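Guide de mise en route du poste « tiroir »
Club robotique Curnley – équipe Wimau
Version du 13 février 2026, remplace la feuille plastifiée (à jeter)

Section 4. Préparer le poste et lancer l'épreuve du tiroir

À lire avant de toucher au bras. Les sections 1 à 3 (inscription, compte, arrêt d'urgence) doivent être faites et signées. Pas signé = pas de bras.

4.1 Ce qu'il faut sur la table

- le bras, bridé, pince deux doigts montée
- le meuble à tiroir
- la boîte vert clair (la petite, pas celle de l'épreuve de tri)
- le support de téléphone en bambou et le téléphone de l'équipe
- le panier en osier avec les objets de la série B
- le coffret blanc, à droite, poignée accessible
- le boîtier d'arrêt d'urgence, à portée de la main gauche de celui qui pilote

Rien d'autre. Les trousses, les manteaux, les gourdes : sur l'étagère du fond. Les portables perso aussi.

4.2 Mise sous tension

1. Vérifier que l'arrêt d'urgence est enfoncé.
2. Brancher le coffret. Attendre le voyant vert au pied du bras. Peut prendre un moment, surtout si la salle est froide.
3. Allumer le portable du poste, session « wimau-poste ». Mot de passe dans le classeur rouge.
4. Ouvrir Pokik. Attendre que la ligne d'état affiche PRET. Si elle affiche LIEN PERDU, voir 4.6.
5. Déverrouiller l'arrêt d'urgence (quart de tour, il ressort tout seul).
6. Dans Pokik, cliquer Activer moteurs. On entend les freins. C'est normal.

ATTENTION. Ne jamais brancher ou débrancher un câble du bras coffret allumé. On a déjà perdu une carte comme ça en novembre, trois semaines sans poste.

4.3 Câbles et sangles

Le câble de la pince descend le long du bras, tenu par les deux sangles noires. Laisser du mou entre la sangle du haut et le poignet, sinon ça tire dès que la pince tourne. Sangle du bas serrée, sangle du haut serrée aussi mais on doit pouvoir passer un doigt.

Faire tourner le poignet à la main virtuelle (boutons + et - de Pokik, vitesse lente) d'une butée à l'autre et regarder le câble. S'il se tend : tout arrêter, redonner du mou, recommencer.

Note : la boucle qui reste sur la table ne doit pas passer devant le tiroir. La ramener côté socle.

4.4 Placement du meuble et du tiroir

1. Poser le meuble sur les repères au ruban. S'il n'y a plus de ruban, demander à un encadrant, ne pas placer au jugé.
2. Ouvrir le tiroir à la main, doucement, jusqu'au repère crayon sur la glissière. Pas jusqu'en butée, il revient un peu quand on le lache.
3. Poser la petite boîte vert clair à plat au fond du tiroir. Grande face vers le haut.
4. Placer le support et le téléphone à côté du tiroir, écran lisible depuis la chaise du pilote. C'est lui qui sert de chrono, pas votre montre.
5. Panier derrière le bras, hors de la zone de travail. On n'y touche pas pendant cette épreuve, les objets servent après.
6. Reculer. Regarder l'ensemble depuis la chaise. Le bras doit pouvoir aller du repos jusqu'au tiroir sans passer au dessus du téléphone.

4.5 Descente et prise

1. Charger le programme tiroir_base. Ne pas partir d'un programme modifié par un autre groupe, on ne sait jamais ce qu'il y a dedans.
2. Vitesse à 30 % pour le premier essai. Toujours, même si ça a marché la semaine d'avant.
3. Envoyer le point P1 (au-dessus du tiroir). Vérifier que la pince est bien à l'aplomb de l'ouverture, doigts vers le bas.
4. Ouvrir la pince à 70 mm.
5. Descendre par pas de 5 mm avec la flèche. Un membre de l'équipe surveille les parois du tiroir, l'autre a la main sur l'arrêt. Celui qui pilote ne fait que piloter.
6. S'arrêter dès que les doigts sont dans le tiroir, un peu au-dessus de la boîte. Corriger la position à ce moment là et pas plus bas.

La pince est large par rapport au tiroir. Garder les doigts loin de la façade, côté glissière il y a plus de place qu'on croit mais le rail est en métal et la peinture des doigts n'aime pas.

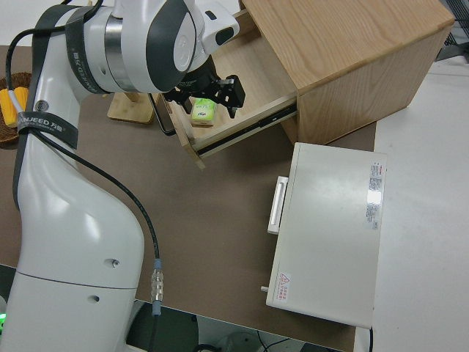

7. Finir la descente. Les doigts encadrent la boîte sans toucher le fond. S'ils touchent, Pokik affiche EFFORT Z : remonter de deux pas.
8. Fermer la pince. Largeur cible : 57 mm. Force : réglage bas. Au réglage moyen le carton s'écrase et la boîte ne passe plus le contrôle des juges.
9. Remonter droit. Pas de rotation tant que la boîte n'est pas sortie du tiroir.
10. Enregistrer le point sous votre nom de groupe : P2_groupe. Sans espace, sans accent, sinon l'export plante.
11. Reposer la boîte au même endroit, rouvrir la pince, revenir au repos.

Refaire la séquence complète trois fois à 30 %. Si les trois passent, on peut monter à 57 %. Au delà, accord d'un encadrant, demandé de vive voix.

ATTENTION. Boîte de travers dans le tiroir : on ne la redresse PAS à la main avec les moteurs actifs. Arrêt d'urgence, puis main, puis 4.2 à partir de l'étape 5.

4.6 Pannes courantes

LIEN PERDU dans Pokik
Câble réseau du portable mal enfoncé, neuf fois sur dix. Sinon relancer Pokik. Sinon éteindre le coffret, attendre une minute, rallumer.

EFFORT Z à chaque descente
Le meuble a bougé. Revenir à 4.4 étape 1. Ou alors quelqu'un a changé la hauteur de P1, recharger tiroir_base.

La pince se ferme mais la boîte glisse
Patins à essuyer avec le chiffon sec. Pas d'alcool dessus. Si ça glisse toujours, patins de rechange dans le tiroir Schmieder (l'armoire grise, deuxième rangée).

La pince ne répond plus, le bras oui
Connecteur de pince. Coffret éteint, dévisser la bague, réaligner le détrompeur, revisser à la main. Jamais à la pince multiprise, merci.

Compteur de cycles au-dessus de 4000
Message jaune au démarrage. On peut finir la séance, mais le noter dans le cahier, il faut regraisser.

Voyant éteint au pied du bras
Ne rien tenter. Étiquette « HS » sur le coffret et prévenir.

4.7 Fin de séance

1. Bras au repos (bouton Repos, pas à la flèche).
2. Désactiver moteurs, enfoncer l'arrêt d'urgence.
3. Exporter le journal vers le dossier du groupe. Vérifier que le fichier n'est pas vide, ça arrive.
4. Éteindre le coffret. Ne rien poser dessus, même éteint, l'étiquette d'avertissement doit rester lisible.
5. Refermer le tiroir, boîte rangée avec les autres objets.
6. Téléphone en charge sur l'étagère.
7. Remplir le cahier : groupe, programme utilisé, vitesse max, incidents. « RAS » tout seul ne suffit pas, au moins la vitesse.

Rappel pour la coupe Schmieder : les points enregistrés à la maison sur le simulateur ne sont pas acceptés tels quels. Il faut les avoir rejoués au moins une fois sur le vrai poste et que le journal le montre. Réservez votre créneau à l'avance, la dernière semaine est toujours pleine.

Suite : section 5, épreuve du panier (série B).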